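Musty Cabinets: Finding and Clearing the Smell

A closed cabinet holds odor for three reasons in most kitchens: damp from a slow leak, old food residue in the joints, or finish that never fully cured. Check them in that order. A leak will undo any cleaning done before it is fixed.

Finding the source

Empty the cabinet and leave the door shut overnight. In the morning, open it and smell the corners one at a time, low down first. Press a dry paper towel into each joint and along the back edge. A damp towel means plumbing or an outside wall. A towel that picks up brown or sticky matter means residue.

Cleaning bare or sealed wood

Vacuum with the crevice tool. Wipe with a cloth wrung out in warm water and a few drops of dish soap, working along the grain. Follow with a second cloth and plain water, then dry at once with a towel. Do not spray liquid directly onto the panels - it runs into the joints and stays there.

Keep the door open for 2 days. A small fan set low shortens this in humid weather. In February, with the heating on, one day is often enough.

Baking soda

Set an open dish of baking soda on the floor of the cabinet after it is dry, and replace it after 10 days. It absorbs light odor only. Wiebke Albers, who refits older kitchens in Prulcombe, seals the inside with clear shellac when the smell comes back after two cleanings.
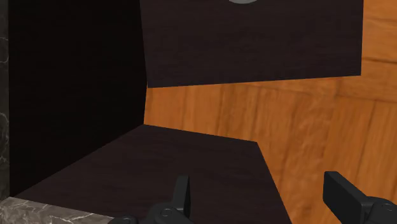 Can white vinegar be used on a dark-stained interior?

Test it first on a hidden spot, diluted with an equal amount of water, and stop if any color comes off on the cloth.

Shelf liner

Wait until the wood is fully dry before putting liner back. Use a ventilated type and leave a narrow gap at the rear. Adhesive liner traps moisture and is hard to remove from old finish.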